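3. Where Small Items Come to Rest: Counter Storage in Shared Kitchens

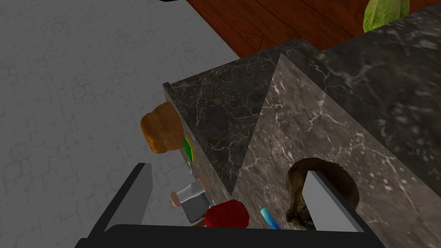
Figure 3. Food and household objects grouped on a dark marble countertop (computer rendering).

Why do people leave food out on the counter when there is cupboard space for it? In the households we studied, the main reason was that the item would be used again before the end of the day, and putting it away was seen as an extra step with no benefit.

This section reports on the second part of the study, which dealt with open storage. The first part (Section 2) covered cupboards, drawers and refrigerators. Open storage means any flat surface in the kitchen where an item stays for longer than one meal. Counters made up most of it, followed by window sills and the tops of appliances.

3.1 Households and method

The sample consisted of 70 households in two housing developments, Tulolum and Hunstead. Tulolum was built as family apartments with separate kitchens. Hunstead is older and was converted from single houses, so many of its kitchens are narrow and open onto a hallway. Of the full sample, 52 households completed the whole study period. The others moved out, stopped sending in their diaries, or asked to be taken out, and their records were not used in the results below.

Each household kept a kitchen diary for 7 days in June. Whoever put an item down on an open surface was asked to write down what it was, where it was left, and when it was moved. We did not ask for a reason in the diary itself. A pilot version of the form did include a space for one, but people tended to leave it blank or to write the same word each time. Reasons were collected in an interview after the diaries came in. Diary collection and interviews were finished before data entry closed on 31 January 2019.

Entries were sorted with the Grukent coding sheet, which we changed in one respect. The original sheet treats food and nonfood items as separate from the start. In our pilot they were so often stored together that we recorded the group first and the items within it second.

3.2 Mixed groups

Mixed groups were the most common form of open storage in both developments. A typical entry listed fruit or bread next to things that had no link to cooking, such as keys, tape, batteries or mail. People did not usually describe these groups as storage. In the interviews they used phrases like "the stuff by the window" or "the corner," and several were surprised to see how often the same corner came up in their own diaries.

Groups tended to form at the end of the counter nearest the door. This was clearer in Hunstead, where the hallway leads straight into the kitchen and there is often no other surface on the way in. In Tulolum, where most apartments have a shelf or small table in the entry, nonfood items were less likely to reach the kitchen at all. Those that did were moved sooner.

Once a group had formed, it drew in other items. Food that would otherwise have gone back into a cupboard was set down beside it, and the group was cleared as a whole or left as a whole. Clearing usually took place before guests arrived or when the counter was needed for cooking a larger meal. Only 2 households reported a fixed time for clearing.

3.3 Surface and color

We had expected counter material to matter more than it did. Earlier work by the Arriaga housing project suggested that residents with stone counters kept them clearer than residents with painted wood. We found a small difference in the same direction, but it disappeared once kitchen size was taken into account, as the larger kitchens in our sample were also the ones with stone.

Color came up in the interviews without our asking. Residents with dark counters said that crumbs and water marks showed more, and that they wiped around a group of items instead of lifting it. Residents with light counters complained mainly of stains from tea and fruit. Neither pattern could be tested with the diary entries, which did not record cleaning.

3.4 Limits

The diaries depended on people noticing what they put down. Small items are likely to be missing, and items set down by children or visitors almost certainly are. The study period was also short and fell in warm weather, when some residents moved fruit and bread into the refrigerator earlier than they would in winter. Section 4 compares the open storage entries with the cupboard data from the same households.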